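Musdale Rooms: progress report to the Coutinho Fund
Spring quarter

We have a floor! When I last wrote, the ground-floor office at Musdale was bare screed and a stack of boxes in the corridor, and I'm delighted to say that people are now walking about on the carpet and sitting at desks above it.

The big spend this quarter was the flooring itself. Woledlow supplied 621 carpet tiles, of which 21 are being kept back as spares in the store cupboard (next to the old blinds, which we still need to get rid of). We went for the speckled grey in the end. The plain charcoal looked very smart in the sample book, but it showed every crumb, and the grey is far kinder to a room that gets this much use.

Power was the other worry. You'll remember that the first quote had trunking running along the skirting on all four sides -- ugly, and no help at all to anyone in the middle of the room. The electrician talked us into floor outlets, set flat so that a chair can get past, and I'm so glad we listened. 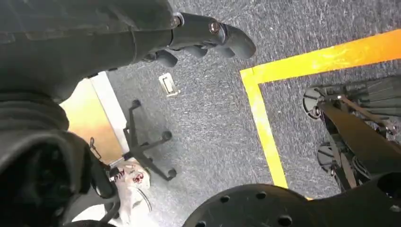

Florante Barredo
Project lead, Musdale Rooms

The yellow floor tape was Clive Lightfoot's idea. We used it to mark out areas of the carpet before committing to any fixed partitions, and it has saved us a great deal of arguing over drawings. Moving a line takes ten minutes and a new strip of tape. One corner has been shifted twice already, and I expect it will move again once the second group settles in.

Office chairs on castors have gone in, 64 of them, all second-hand from Flindaveo and in very good nick. The white skirting has been painted too, though the stretch by the door wants another coat.

Still to do: cable tidying, door closers, and the acoustic panels, which are held up until July. We are £100 under on flooring and I'd like to put that towards cable covers, if you're happy with the switch. Could you let me know by Tuesday? Clive has the order ready to send.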